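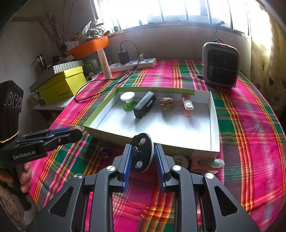 Turkora to bring robot picking to Tulham returns center, with staff teaching the handling work

TULHAM, 2018-06-16 – Turkora, which receives, checks and repacks returned household goods for online and catalog stores, will start using robot arms at its Tulham returns center this fall. Staff who now sort small items by hand have been preparing the handling examples the arms will learn from, using hand-held grippers at tables set up with everyday objects.

The change affects the small goods department, where 14 people open mixed returns and place each item in the right tray for inspection. It is repetitive work with a lot of reaching, and it has been the hardest department in the building to keep fully staffed since the center opened.

Under the plan, two robot stations will take over the first sort of small items on the day shift. The people in the department will move to inspection, repacking and running the stations. No jobs in small goods will be cut as a result of the project, and hourly pay for current staff will stay the same or go up depending on the new role.

"We have people here who can pick up almost anything without thinking about it," said Yaneth Arango, operations manager at the Tulham center. "A power bank is flat and slides. A walnut rolls. A suction-cup holder will stick to the tray if you press it the wrong way. The arms have to get all of that from somewhere, and the people who do the job are the right ones to show it."

How the handling work is done

The person doing a session holds a gripper and uses it to pick up and set down objects in the way they would normally do with their fingers. Each movement is recorded along with the view from the gripper. The recordings are then used to train the software for the stations, a system called Fahmy.

Objects are chosen because they are awkward in different ways, and they are usually laid out in or next to a shallow box lid or tray. Tables are left looking the way tables do in ordinary rooms. Patterned cloths, cords and household clutter are kept in view on purpose, as returned goods arrive mixed up with packaging and the software has to tell an item apart from whatever is behind it. Some sessions take place at the center and others in the homes of staff who have asked to work from there.

A normal session covers 200 pick-and-place movements, with breaks. Staff are paid their regular rate for sessions, and sessions count toward scheduled hours. Taking part is voluntary. Those who would prefer to stay on the sorting floor until the stations arrive can do so.

The first sessions were held in April. Early ones were shorter, and several changes came out of comments from the people doing them. The grippers felt heavy at the wrist after a long run, so the tables were lowered and a rest period was added halfway through. Staff also asked for a way to mark a bad pick themselves instead of having it go into the recordings with the rest, and a simple reject step is now part of every session.

What changes for staff

The largest change will be in how the shift is divided. At present most of the department sorts all day and a few people inspect. Once the stations are running, each will have one operator who clears jams, takes out items the arm will not attempt and decides when a tray needs to be redone by hand. Operators will rotate every few hours with inspection and repacking, so that no one spends a full shift beside a machine.

Training for the operator role is open to everyone in small goods, with no test required to sign up. It takes place during paid hours and covers safe stopping, basic cleaning and how to report a fault. Repairs will be handled by the maintenance crew, which will receive separate training.

Some work will stay fully manual. Glass, anything leaking, opened food and items with loose blades will go to a hand-sorting bench as they do now. Larger goods are not part of the project.

The stations will have a target of 1750 items per day shift between them. Turkora has set that figure below what the department sorts by hand on a busy day, and hand sorting will cover the difference during the first months. Staff will not be measured individually against the output of the stations. Recordings made during sessions will be used for training the software and will not be used in performance reviews.

"The questions I got at the first meeting were about hours and about being watched," Arango said. "Those are fair questions. We wrote the answers down and posted them in the break room before anybody picked up a gripper. If something in there has to change, we will talk about it first."

Arango added that the company does not expect the stations to work well right away. "They will drop things. We will have a slow few weeks – I have told our customers the same."

Timetable

Recording sessions continue through the summer. The station area, in the northeast corner of the small goods floor, will be fenced and wired while the department keeps working in the remaining space. The first station will run on a limited range of items before the second is switched on. The evening shift will keep sorting by hand for the rest of the year.

Turkora's smaller site in Risby is not included in this stage. A decision about Risby will be made after the Tulham stations have been in use for a full holiday season, and staff there will be invited to visit Tulham before any plan is drawn up.

About Turkora

Turkora handles returned household goods for retailers from its centers in Tulham and Risby. Items are sorted, inspected and either repacked for sale, sent for repair or recycled.

Media contact: Press desk, Turkora, Tulham. Visits to the small goods department can be arranged through the press desk with a week's notice.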